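Facilities and Buildings Forum > Interior Lighting > Panel replacement in shared work rooms

Topic: Diffuser panels and uneven light on white work surfaces
Started Thursday, August 22, 2019

kbrandes_facilities
Posts: 41

Good morning to all members.

The Sperling building is due to have its ceiling lighting replaced in November. The present fixtures are recessed fluorescent troffers with parabolic louvers, installed when the rooms were used as drafting offices. They are now general work rooms with white tables, and we have received repeated written comments from occupants regarding shadows on the work surface and eye fatigue late in the day.

Two proposals are before us. Rorkateck has offered flat LED panels with an opal diffuser, on the existing grid, at the existing spacing. Brilleck has offered a suspended direct/indirect fixture that would require new hangers and some relocation of circuits. The Brilleck proposal is considerably more expensive in labor. Both claim to meet our target on the work surface.

I would be grateful for the experience of members who have used either arrangement above light-colored furniture. I am particularly interested in uniformity. The average level in our rooms is already acceptable on paper.

Regards,
Kerstin Brandes
Building Services

t_halloran
Posts: 919

Ms. Brandes, may I ask what the target is, and at what height it was measured? Many older specifications state a level at 30 inches above the floor in an empty room. That figure is of limited use once shelving, partitions and people are introduced.

I would also ask whether the tables may be moved. In our administrative wing the complaint was resolved by turning the desks a quarter turn, at no cost to the department.

kbrandes_facilities

Thank you. The target is 500 lux maintained at table height, with a higher level of 1000 lux in one room used for close inspection of printed material. Measurements were taken with the furniture in place.

The tables cannot be turned. Power and data come up through floor boxes, and the fire marshal has approved the present aisles.
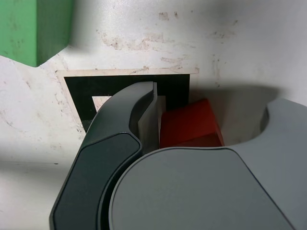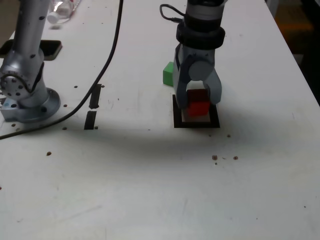
The gray band across the white tabletop is visible in the second picture.

ostrander.electrical
Posts: 212

The band in the second picture is consistent with louvered troffers placed too far apart for the mounting height. A matte white top will show it more readily than wood or a mid-gray laminate. I should add that I cannot be certain of the cause without a plan of the ceiling. Anything large above or beside a table will produce a soft shadow of that kind, and it should be ruled out before money is spent.

On the choice between vendors, I would recommend the Rorkateck panels. The opal diffuser spreads light widely, and reuse of the grid avoids opening the ceiling. We completed a similar replacement on two floors with no change to the circuits.

m_delacroix_arch
Posts: 87

I must respectfully disagree with the previous reply. Flat opal panels at the existing spacing will retain the existing pattern of bright and dim areas. The edges will be softer. The ratio of minimum to average may improve only slightly. If the spacing is the fault, as Mr. Ostrander suggests, then new panels in the old positions leave the fault where it was.

The suspended direct/indirect fixture uses the ceiling as a secondary source. Shadows on the table are filled in from several directions. It is the appropriate solution for close work, provided the ceiling tile is clean and has a reflectance of 0.80 or better.

ostrander.electrical

The reflectance condition is precisely my concern. In a building of that age the tiles are seldom what they were. If they must also be replaced, the comparison of costs changes again, and the cost of tiles does not appear in a lighting vendor's proposal.

I would further note that suspended fixtures collect dust on the upper side. Who will clean them, and how often? Our own custodial agreement does not extend above eight feet.

t_halloran

Both gentlemen have a point. I would suggest that Ms. Brandes ask each vendor for a point-by-point calculation with the furniture modeled, and for a mock-up in a single room. A reputable supplier will lend fixtures for a period of weeks. We declined one bidder for refusing to do so.

Please also request the glare rating. Uniformity is easily bought by adding output, and the occupants will then write to you about glare.

r.whitcombe
Posts: 9

I have a question from a smaller institution, if it is not out of place. We have been offered the Starura retrofit kit, which places LED strips inside the old troffer body and retains the louver. Would this have any effect on shadows, or is it purely an energy measure?

m_delacroix_arch

An energy measure, in my judgment. The louver controls the distribution, and it remains. You may see sharper shadows than before if the strips are not behind a lens. I would view an installed example before signing.

ostrander.electrical

On this we are in agreement. Please also confirm that the kit is listed for use in your particular fixture body. Inspectors in our county have begun to ask for the paperwork.

kbrandes_facilities

My thanks to all who replied. I have taken the following steps.

A mock-up has been requested from both vendors, in adjoining rooms with the same table layout. Rorkateck has confirmed. Brilleck has asked for a ceiling survey first, which our own staff will carry out. A sample of the existing tile has been sent for a reflectance test, and the cost of replacement tile will be entered against the Brilleck proposal if the result is poor.

Readings will be taken on a two-foot grid over each table, with the blinds closed and again at midday. I have also asked for glare calculations from the seated position.

Mr. Halloran's question regarding measurement height was a useful one. The original survey sheet gives no height at all, and I have asked that the readings be repeated.

t_halloran

A sound approach. Please allow the fluorescent fixtures to warm up fully before the baseline readings, and record the age of the lamps. Otherwise the new installation will be compared against a figure that no one can reproduce.

m_delacroix_arch

I would be obliged if the tile result could be posted here when it is received. I maintain my view on the spacing.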